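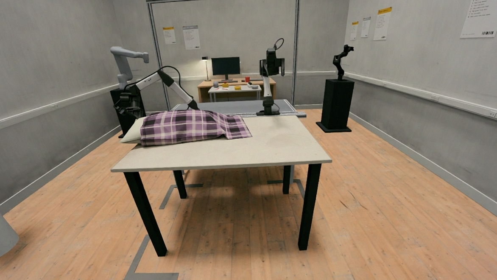 Two-arm cell for pillowcases, what am I forgetting in the budget?
Forum: Buying and Budgeting

linen_and_regret
Posted 9:14 am

Looking for a sanity check before I send numbers upstairs. We run a mid-size hotel laundry in Lornville. Sheets go through the ironer and the folder like they do everywhere. Pillows are still done by hand: strip, wash, stuff the pillow back in the case, stack. My boss came back from a trade show in September convinced that two arms and a table will do the stuffing.

The quote from Paronen covers two arms, two grippers, the table and a platform to bolt it all to. They have also sent over the simulation, which I have now watched more often than my own wedding video.

Not in the quote, as far as I can see: guarding, installation, spare fingers, training, and anything that gets a pillow to the table or away from it. Anyone bought something like this? What did you end up paying for that wasn't on page one?

torque_widow
Posted 9:40 am

Everything. You end up paying for everything that wasn't on page one.

More usefully: the arms are the cheap part. Take the arm price, then set the same amount aside for what goes around them. Soft goods are worse. A box is the same shape every time you look at it. A pillowcase has never been the same shape twice in its life.

BeltAndBraces
Posted 10:05 am

Disagree with torque_widow, at least as a rule. We spent far less on the surroundings than on the arms, but we were moving jars. For pillows I'd want to know one thing first: how many a day? If it's a few hundred, hire a person and buy them a decent stool.

linen_and_regret
Posted 10:22 am

76 an hour at peak, over a 14 hour day, when the big hotel is full. When it isn't full, a lot less. Two people on it now, and neither of them enjoys it.

BeltAndBraces
Posted 10:31 am

OK, that's a lot of pillows. I withdraw the stool.

SandraM_Valley
Posted 11:48 am

Sandra Mapplebeck, Valley Textile Services. We went through this with one arm and then with two, so I have opinions and an invoice for each.

Things I'd put on your list:

Grippers. Budget for a second set from day one. The fingertips that grab a cotton case nicely will skate on a poly blend, and you will find out which hotels have switched to poly blend without telling you.

Cable and hose wear. Arms doing the same wrist twist all day chew through whatever is strapped to them. Ours were a yearly cost until we rerouted them, and the rerouting was also a cost.

Table. Ask what the top is made of and whether you can swap it. Too slick and the case slides off with the pillow still half in it. Too grippy and you can't drag anything flat. We are on our third.

Programming time. This is the one that hurt. Ours was quoted at 6 weeks and I'd plan on double, with your own people tied up for half of it.

A place to put the rejects. Sounds silly. We had a laundry cart in the walkway for months with a sign on it.

torque_widow
Posted 12:10 pm

What did the sign say

SandraM_Valley
Posted 12:13 pm

"Not trash"

old_mangle
Posted 1:02 pm

I'll be the grump. Has the vendor shown you a real pillow going into a real case, or only the simulation? In a simulation the pillow weighs what they say it weighs and the cloth does what cloth ought to do. I've seen simulated towels fold like origami and then watched the real cell wad them up like a toddler with a napkin.

Ask for a trial with your linen. Ship them a bag of your worst stuff, the shrunken cases especially. If they say no, there's your answer and it cost you postage.

grid_paper
Posted 1:26 pm

Bit harsh on simulation. It's good for reach, for arm spacing, for whether two wrists will knock together over the table. I'd much sooner move a platform on a screen than with a pallet jack. Wouldn't use it to promise a cycle time, though. Is the cycle time in the quote from the sim?

linen_and_regret
Posted 1:55 pm

Went and checked. There's an asterisk on the cycle time. The asterisk leads to a footnote, and the footnote says "under representative conditions." So yes.

grid_paper
Posted 2:01 pm

Get that rewritten with your own linen named in it. Acceptance test on your floor, last payment held until it passes.

old_mangle
Posted 2:09 pm

What grid_paper said, annoyingly.

BeltAndBraces
Posted 2:34 pm

Also consider leasing. Lockwood does equipment leases on this sort of thing, or did when we looked. Costs more in the end, but if the big hotel drops you in year two you aren't left owning a pair of arms with one very specific hobby.

SandraM_Valley
Posted 3:17 pm

I'd buy. We leased the first one, and the return conditions were written by someone who had never seen lint. Do read the lease if you go that way, all of it.

linen_and_regret
Posted 4:45 pm

Thanks all. Where I've landed: asking Paronen for a trial with a bag of our worst cases, second gripper set as its own line, programming time doubled, guarding priced separately, money held back until it passes here. I've also added a line for a reject cart. My boss has already asked what it's for and whether we could start without it.

torque_widow
Posted 4:52 pm

Put the sign in the budget too.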